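Ullwood Banana Loaf Tin, 2 lb

I've been baking banana bread in one version or another of this tin for years (my first one came from Salamatu Gbeho, who taught me to bake and never asked for it back), so when Ullwood agreed to make a batch for our little shop I was a bit giddy. It's a proper old-fashioned loaf tin, deep and straight-sided, with a rolled rim you can grab through a thick oven glove.

The steel is heavier than you'd expect. My old thin tin used to catch the bottom before the middle was done, and this one browns evenly right into the corners. I do mine at 160 fan and start checking after 50 minutes, though my oven runs hot, so go by the skewer! 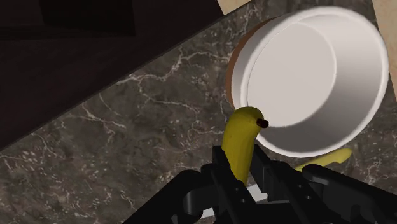 A yellow banana with its tip over the rim of a white bowl.

For the fruit, go riper than you think. I like the skins nearly black, and if they get ahead of me I peel them and freeze them in a tub. Let them thaw in a sieve or you'll get a soggy loaf. Walnuts are lovely, chocolate chips even better, and Senyo Sulemana in our packing room swears by a spoonful of tahini (try it, I was doubtful too).

Care: wash by hand in warm soapy water and dry it straight away. No dishwasher please, it'll spot. A wipe of butter and a strip of paper is all the lining it needs.

Inside length 21 cm
Item code 402
Lid sold separately, see the Jullia range
Fits the Barbosa cooling rack

Back in stock from January. Orders placed before noon go out the same afternoon.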